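Section 4. Setting Up Your Troop Account and Meeting Calendar

Revised Wednesday, July 11, 2018

Use this section after the council has approved your troop and sent you a leader number. If you don't have a leader number, go back to Section 2. The steps are the same for all grade levels unless a note says otherwise.

Before you start, have these on hand:

Your leader number and the name of your service unit (Donora, Catterall or Getano)
The name and address of your meeting place
A signed parent form for each girl
The email address of your co-leader

4.1 Creating the troop record

1. Go to the Jonard leader site and sign in with your leader number. The first time you sign in, you will be asked to choose a password.

2. Select New Troop. Type the troop number exactly as it appears on your approval letter. Troop numbers in our council have four digits, such as 1168.

3. Choose your service unit from the list. If you choose the wrong one, your girls will get notices for events in another part of the county, and only the council office can change it.

4. Enter your co-leader's email address and select Invite. The co-leader has 9 days to accept. After that you need to send a new invitation.

5. Select Save. The status at the top of the page changes to Open.

Note: A troop can't stay Open with one adult. If the co-leader has not accepted by your first meeting, move the meeting.

4.2 Adding girls

1. Select Roster, then Add Girl.

2. Copy the name and birth date from the parent form. Use the name the girl goes by in the Preferred Name box. That name prints on sign-in sheets and badge orders.

3. Fill in the health box. Food allergies go here, and so do inhalers and anything else an adult would need to know on a day trip. If the parent left that part of the form blank, call and ask. Do not enter "none" on your own.

4. Enter two emergency contacts. The site will take one, but our insurance asks for two.

5. Repeat for each girl, then select Print Roster and put the copy in the front of your troop binder.

Caution: The printed roster has health details on it. Keep the binder with an adult at all times, and shred the old roster when you print a new one.

4.3 Building the calendar

Most troops meet twice a month from September to May. You can enter the whole year at once or add meetings as you go.

1. Select Calendar, then Repeat Meeting.

2. Pick the day, start time and length. Younger troops do well with 50 minutes. Older girls usually want longer, and the site allows up to three hours.

3. Take out school holidays by hand. The site doesn't know your school district.

4. For each meeting, choose a badge or type your own topic. Badges that need an outside visit - a firehouse, a farm, a town hall - should be marked Trip so that the permission slip goes out.

5. Select Publish. Parents get one email with all the dates.

Note: If you change a date after publishing, parents get a separate email for each change. Make all your changes first and publish again once.

4.4 Cooking badges and snack duty

Any meeting with an electric appliance or a stove is marked Kitchen. The calendar then asks for a third adult.

1. Open the meeting and check the Kitchen box.

2. List the food to be made. The site compares your list with the health boxes on the roster and shows a yellow flag next to any match.

3. Clear each flag by changing the food or by calling the parent. Write the date of the call in the Notes box.

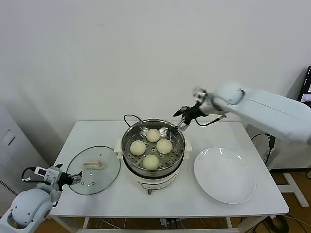 Hjørdis Magnusson writes that her troop puts the snack list through the same check, even at meetings with no cooking, and that it flagged a sesame allergy she had forgotten over winter break. She asks parents to send in their snack plans for the whole spring in January, and types them all in on one evening.

4. Print the Kitchen sheet and post it where the girls can read it.

4.5 If something goes wrong

The troop shows as Closed: your co-leader has not accepted, or an adult's training has run out. Check the Adults page.

A girl is listed in two troops: call the council office, extension 63. Do not delete her from your roster yourself, or her badge record will be lost.

Parents are not getting email: have them look in the spam folder first, then check the address for typing mistakes.

Go on to Section 5 to open the troop bank account.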